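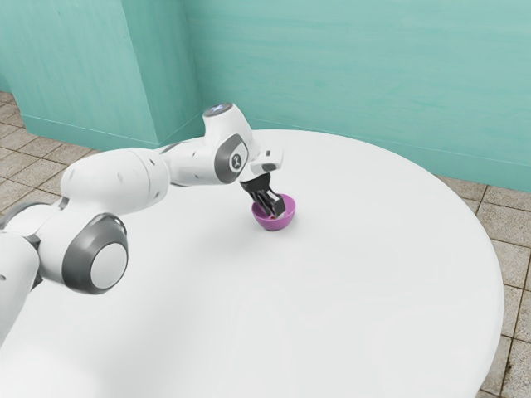 Fig. 1. Simulated arm with its fingers lowered into the bowl, round table setup.

Home | Syllabus | Notes | Homework | Office hours

Notes 4: Does practice in the simulator carry over?

Okay, so last time we stopped halfway through the Clidby results and I promised I'd write up the rest. Have Fig. 1 open while you read (it's the render from the bowl task), and keep your Notes 3 handy for the definitions.

Quick reminder of the question. We have a policy that learned from people driving a real arm, and we want to know how good it is. Running it on the real arm is slow, and somebody has to put the bowl back every single time. So Kobe Schouten built a copy of the task in simulation, and we asked whether the scores in there tell us anything about the scores in the lab. I love this question because it sounds so boring and then it eats your whole spring!

The setup. We trained 4 policies on the same demonstrations, with different amounts of training. Each one got 76 tries in the simulator and 19 on the real arm. A try counts as a success if the bowl is off the table and stays up for three seconds. No half points. (Amber Brouwer argued for half points and I still think she may be right, see the homework.)

What we got. The simulator put the four policies in the same order as the lab did. Great! But the success rates themselves didn't match at all. The simulator was too kind to the weak policies, by up to 19 percentage points, and pretty close for the best one. So if you want to pick a winner, use the simulator. If you want to tell your boss how often the thing will work, please go to the lab.

Why the gap? My best guess is contact. Look at where the fingertips are, just under the rim. A grasp like that depends on friction against the inner wall, and our friction number was, um, picked by hand in May and never touched again. A weak policy comes in a bit crooked, the simulated bowl forgives it, the real one slides. I haven't tested this properly, so write "guess" next to it in your notes.

The other suspect is looks. The policy works from camera images, and our teal wall and tiled floor are a lot plainer than a real lab with people walking through it. We tried swapping the wall color and the order of the policies stayed put, which makes me worry less about this one.

One warning about four policies: getting four things in the right order by pure luck happens one time in 24. That's not nothing. I'd want more policies before I bet money on it.

For next class, work out the error bars for 19 tries at a 50 percent success rate, then do the same for 76. Then write me a paragraph on Amber's half points: what would you give a bowl that lifts and drops after one second? Bring it on paper, we'll swap.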